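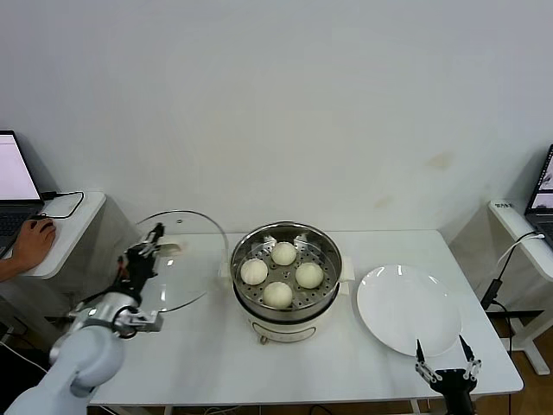

Football clock question, 4th quarter with a lead
Posted Mar 17, 2023
By sivley_dad

My son's team at Sivley plays high school football, and in the last home game against Eltow we lost a lead in a way I still do not understand. We had the ball, we were ahead by four, and there was 1:35 left on the clock. Our runner was pushed out near the sideline and the clock kept going. Two plays later the other side had a runner in almost the same place, and the clock stopped. I was at home later with the replay, steaming four white buns, and I watched these two plays so many times that I forgot to put the glass lid back on the pot. My question is simple: when does the clock stop if a player goes out of bounds, and can the referee decide it differently for two plays that look the same? Our stadium holds 2,807 people and I think every one of them had a different opinion. I grew up with soccer, where the clock does not stop at all, so please explain it slowly.

Griturbridge

In high school rules the clock stops when the runner with the ball goes out of bounds. The part which confuses people is forward progress. If the defender stops the runner inside the field and then drives him backward over the sideline, the official can rule that his progress was stopped in bounds. Then the play is finished at that place, and the clock continues to run.

You can see it from the signal. If the official at the sideline moves his arm in a circle, he is telling the clock operator to keep it running. If he waves both arms over his head, the clock stops. So look at your replay again and watch the official – the runner is less important here. I would guess your son's teammate was held up and carried back, and the Eltow player went out by himself while he was still moving forward.

It is a judgment, so yes, two plays can look the same from the seats and be ruled differently. In my first January clinic for new officials we spent the whole morning on this one subject, and we still did not agree about all the clips.

Also, running for the sideline was not helpful for your team. With a lead you want the clock to run, and the coach should tell the runners to go down inside the field.

Đoàn

refs always help the home team so you were just unlucky lol. We had 300 people at our last game and the clock was wrong the whole night, the operator was looking at his phone.

sivley_dad

Thank you to both. I looked again and Griturbridge is right about the arm. On our play the official makes the circle two times, very clear, and on the other one he waves over his head. I did not look at him before, only at the ball. One more thing I want to ask – after the clock stops for out of bounds, does it start again when the ball is placed or when it is snapped?

Griturbridge

At the snap, in high school. College is different for most of the game, so be careful if you learn the rules from television.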